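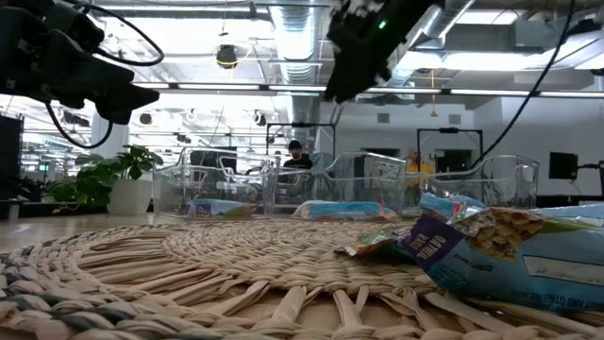 # Re: [cuisine-partagée] Les goûters, les bacs et le set de table

Bonjour à toutes et tous,

Je réponds en vitesse entre deux réunions, désolé pour le style télégraphique.

Donc oui, on part sur les trois bacs transparents au fond de la table, côté plante. Testé hier, je trouve que ça marche bien - on voit ce qu'il y a dedans sans rien ouvrir, et celui du milieu a une découpe pour la main, pratique pour le tirer vers soi. Les sachets à plat dedans, pas debout. Debout ça s'écroule dès qu'on en prend un.

Par contre le sachet bleu clair, le « ON THE GO » avec les graines dessus et l'huile d'olive : déchiré, tout froissé, sur le set tressé. Un sachet ouvert ne retourne PAS dans un bac. Soit on le finit, soit pince à linge et tiroir du haut. J'ai mis des pinces dans le tiroir, 13 exactement, merci de ne pas les emporter au bureau.

Le set rond, je le garde sur la table. Piyumi voulait le mettre au placard, moi j'aime bien, et puis il évite de rayer le bois. À secouer au-dessus de la poubelle, pas au-dessus de l'évier svp, les miettes se coincent dans la tresse et après ça bouche la bonde.

Pour les étiquettes des bacs j'hésite encore. Salé / sucré / à finir vite ? Ou par étage ? Le « à finir vite » me plait bien, en mai on avait jeté un carton entier de crackers périmés, ça m'était resté en travers.

Commande : la prochaine part le 17 août chez Salinas. Donnez-moi vos envies avant, après c'est trop tard pour ce mois-ci. Rultent livre aussi mais minimum 700 euros, on n'y arrivera jamais, laissez tomber.

Tekle

> Le message de Piyumi Herath :
>
> Coucou la liste,
>
> Petit retour sur le coin goûter. Ce matin il y avait encore des emballages un peu partout et j'ai passé un quart d'heure à trier ce qui était plein et ce qui était vide. Est-ce qu'on pourrait se mettre d'accord une bonne fois sur le rangement ?
>
> Mes propositions :
>
> - des bacs transparents et pas la grande boîte Kastine, où personne ne retrouve rien
> - une sorte de produit par bac
> - le set de table au placard, il prend de la place et il retient les miettes
> - la plante, je ne sais pas, elle gêne un peu pour attraper les choses mais elle est jolie
>
> Et qui s'occupe de la prochaine commande ? La dernière fois on avait tout pris en double.
>
> Bises,
> Piyumi

PS - pour la plante : elle reste, on la pousse de 5 cm vers la gauche si vraiment elle gêne. Un demi-verre d'eau le lundi, pas plus.

PS2 - la boîte Kastine est à donner, avec son couvercle. Premier qui répond l'emporte. Sinon je la descend au local vendredi.

PS3 - quelqu'un a encore le catalogue Britilar ? Je cherche un quatrième bac de la même taille pour les thés. Pas urgent.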